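What Is a Benefits Office?

When people stop working because they are old, sick or hurt, they still need money for food and rent. In many countries the government pays them some each month. This money is called a benefit. The place where people go to ask about it is a benefits office.

Where does the money come from?

It comes from workers. Each time a worker gets paid, a small part goes to the government as a tax. Look at a grown-up's pay stub and you may find a line for it.

What happens inside?

The office in Zamora opened in 1985. It has 19 chairs and a machine that prints a ticket with a number. If your ticket says 137, you wait until 137 shows on the screen. Then you go to a window and talk to a clerk.

Pei-shan Lu works at one of the windows. She checks names, birthdays and addresses. She also helps people fill in forms. If a paper is missing, she writes down which one to bring next time.

Who can get a benefit?

Older people who have retired can. So can some children, if a parent has died.
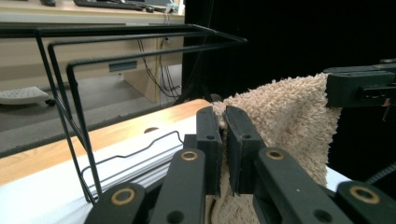
People with a disability may get a benefit too. A disability can make it hard to walk, see, hear, remember things or use your hands. The clerk asks about everyday jobs like getting dressed, cooking and washing. Think about picking up a fluffy beige towel. You have to close your grip on a fold of it and keep it pinched. For a person with very weak fingers, that can be hard to do.

Do you have to go in person?

No. Many people call or send their forms by mail. The Zamora office closes at 4 p.m., and it is busiest in December.

Words to know

Benefit: money paid to a person who has a right to it.
Clerk: a person who works in an office and helps with papers.
Retire: to stop working when you are older.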